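9 November 2018, Merberg bench

Screwdriver task, hand-guided. 11 demonstrations recorded, 2 thrown out: I let go of the arm too early and the log shows a jump at the wrist. Harriet Mahmoud did the last 5 by remote control. Her paths are smoother but slower on the approach.

Gripper closed at the start of every run from now on, please.

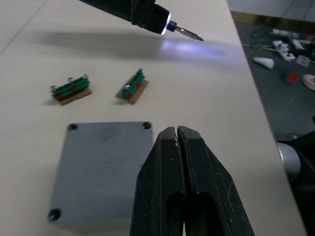 Longest run is 2,257 samples. Trim the idle part before training. Still to do: repeat with the lid turned round.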